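Skoslow

A small dataset of handwritten pantry labels, plus the script I use to clean it up. I started it for my own kitchen, then Sobia Swati sent me a shoebox of hers and it sort of got away from me.

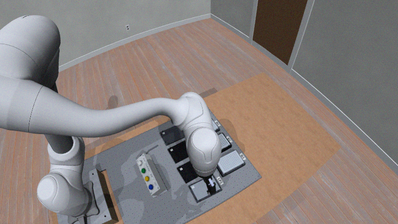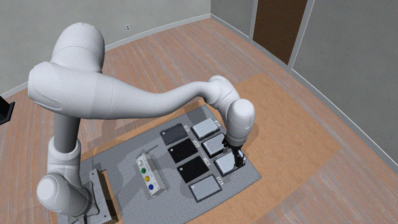
White arm over the work area, two views.

What's in it

There are 437 labels in the current release. Each one is a line in labels.csv with the text as written, my best guess at what it means, and who wrote it. "Flr" is flour (mostly). "Br sug" is brown sugar. "DO NOT" is a real label from Dwayne Montoya's freezer and I've left the meaning blank, because when I asked him he'd forgotten too.

The columns are:

id – a plain number, no gaps
raw – exactly what was on the label, spelling and all
clean – what I think it says in full
writer – a short code, see writers.txt
surface – tape, paper, lid or other
lang – en, de or th

The German ones come from Nadja Auer and Flurina Pfister. Flurina writes some of hers in Swiss German, and I've put those under de for now, which she has told me is wrong. I'm open to a better code if you have one! The Thai labels are all Thongchai Boonchu's, and he typed them in himself, so I trust those more than anything I did.

How I typed them up

By hand, in the evenings, over most of December. I read every label twice with a few days in between, and where my two readings didn't match I asked the writer. That left 35 labels where the writer couldn't say either. They're marked with a question mark in the clean column. Please don't "fix" them without asking, I spent a long time leaving them alone.

Dates on labels are kept in raw but dropped from clean. I went back and forth on this. Half the people write the day they cooked the thing and the other half write the day it goes bad, so a parsed date would just be a trap.

Running the script

You need Python 3 and nothing else. Put tidy.py in the same folder as labels.csv and run:

python tidy.py labels.csv out.csv

It lowercases everything, strips stray spaces and expands the short forms listed in short.txt. It will stop at 2000 rows, which is a limit I set when I was debugging and then got fond of. Change MAX_ROWS near the top if you have a very big pantry.

Known problems

The script turns "tsp" and "TSP" into the same thing. Fine in a kitchen, less fine for Dwayne, who keeps cleaning supplies on the shelf under the rice.

Accents get mangled if you open the CSV in an old spreadsheet program and save it again. Use a text editor, or import it as UTF-8.

There are 2 writers with nearly the same code (na and nap). I'll rename one in the next version, so don't build anything on those codes yet.

What it's good for

Trying out spelling tools on very short text, mostly. Nadja used it to practice matching abbreviations to full words and got some nice results out of it. I wouldn't use it to say anything about how people in general label their food – it's six kitchens (mine included), and we all know each other.

Sending me labels

Yes please! Type them up in the same columns and open a pull request, or just mail me a list and I'll do the columns. Leave out anything with a name or phone number on it. I merge things on Friday if I get to them.

License

Do what you like with the labels and the script. If you make something fun, tell me.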